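Desk Tidying: Pencil Cases and Storage Baskets

Gallery | Tuesday, June 9, 2026

The Bodavby study support service publishes short galleries on the orderly keeping of shared desks. The present selection concerns the small items most often left out at the end of a session, in particular the fabric pencil case, and the perforated baskets recommended for them. Members of the service are asked to return all cases to the baskets before leaving the room. 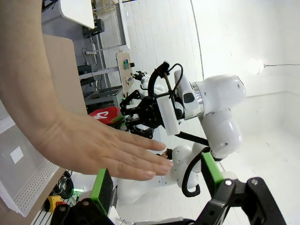
A white perforated bin with a small label on its side, bottom left. Caps and other personal articles should be collected by their owners. 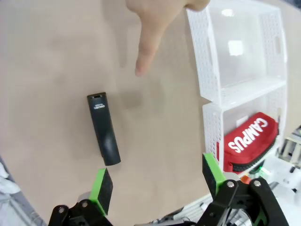
The red case in the lower of two stacked baskets, with a small black article still on the tabletop.

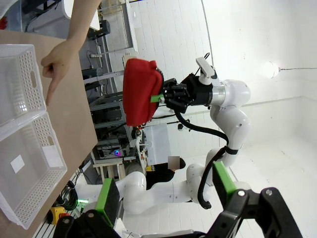 Two baskets placed end to end on the table – the arrangement preferred where shelf height is limited. 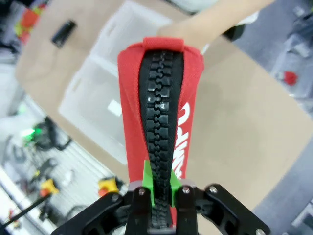
The black zipper, closed from the red tab downwards. Cases should be fastened before they are put away.

One reader, writing after the previous gallery, took a different view of the baskets. "We used the perforated kind at Turcotte for two years and the pencils went straight through the holes. A solid tray at the bottom cured it. I would also put the label on the short end, where it can be read when the baskets are stacked."

The service is grateful for this observation. Solid liners may be requested from the Dillano stores counter and are normally issued within 30 days. Labels should carry the desk number only; personal names are not to be used. Cases unclaimed by the end of September will be passed to the Diruvov reading room for general use.

Related galleries
Drawers and Dividers
Cable Storage for Shared Desks
The Stationery Cupboard, Before Term
Labelling: Sizes and Positions

This website uses cookies to remember your preferences. Accept | Manage settings

Contact the service | Copyright Bodavby Study Support Service | Back to top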